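Fornthorpe Cable Library: Frequently Asked Questions

What is the Cable Library?
A room full of cables, more or less in order. You bring in the ones you no longer need, we sort them, and people who do need them come and borrow or keep one. It grew out of a drawer. You probably have the same drawer.

Where are you and when can I drop in?
Ground floor of the old Mollel building in Fornthorpe, the door next to the bike rack. We open at 10 a.m. and shut at 3 p.m. If the door sticks, push low and to the left. If it still sticks, it may be 3:15.

Do I have to be a member?
Not to donate. To borrow, yes. Membership is free and consists of writing your name on a card and promising to bring the adapter back. Adapters have a way of moving in with people permanently.

What do you take?
Power cords, phone chargers, network cables, USB of every generation, audio leads, video leads, extension cords under ten feet, and wall adapters with a readable label.

What don't you take?
Anything with bare wire showing. Anything a rabbit has been at. Loose batteries, Christmas lights (we tried it for one February and are still finding bulbs), and coaxial cable that was stapled to a house until this morning. Please also keep the printer. We know it came with the cable. We only want the cable.

I don't know what my cable is for. Can I still bring it?
Everyone's first sentence at the counter. Yes. Tie a bit of paper to it saying where you found it, if you remember. "Behind the TV" is useful. "Dad's" is less so, but we read them all.

How should I pack them?
Coil each cable on its own, about the size of a saucer, and close it with a twist tie or a scrap of string. Don't use packing tape, which leaves a gum that collects every crumb in the bag. Don't knot the cable around itself, either. A grocery bag is fine for carrying. Your bag will be handed back, so empty the receipts out first.

My cables are already in one enormous knot. Will you turn me away?
No, but we may go quiet for a second. The record is a single lump with 89 cables in it, brought in by Harvey Lapointe, who now runs our sorting table and says he is working off the debt.

How do I untangle a knot at home?
Put it down on a table and loosen it outward with your fingers, as if you were fluffing a pillow. Find one plug and follow that cable back, feeding the plug through each loop as you come to it. Pulling makes it worse. You already know this and will pull anyway.

What happens at the sorting table?
Cables get separated one at a time and go into baskets. We kept trying fancier systems, including a rack of labeled hooks ordered from Gronmont that looked wonderful until someone hung a surge protector on it. Baskets have outlived them all. You can see over the rim, and nobody has ever needed training to use one. 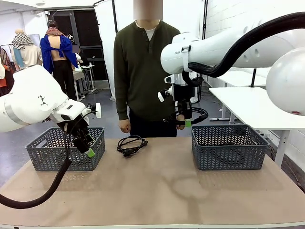

Two gray baskets on the sorting table, with a black cable held up at the right.

Why baskets and not lidded boxes?
A lid is an invitation to stack, and whatever is on the bottom of a stack has left the collection. We own three lidded boxes. One of them is thought to contain lids.

Do you test everything?
Power cords and chargers, yes, before they go on the shelf. Data cables get a quick check with the little Nurko tester, which beeps once for good and twice for bad, or possibly the other way around; the answer is taped to the back. Audio leads we try on the radio. Anything that fails goes to the metal recycler.

How many cables do you have?
More than 555 at the last shelf check. A large share are black, the same length, and for a phone that stopped being made years ago. Come and get one.

Can I borrow one for just an evening?
Please do. Projector leads go out this way all the time. The loan is two weeks, and you can renew by calling out as you walk past.

I gave you a cable and now I need it back.
This happens within days of most donations. Come in, describe it as well as you can, and we'll look through the baskets with you. If yours has already gone, we'll find you one just like it. Bring the thing it plugs into, as "sort of a flat end" covers most of the back wall.

Can children help with sorting?
Yes, with an adult alongside. They are faster than we are and less sentimental about SCART.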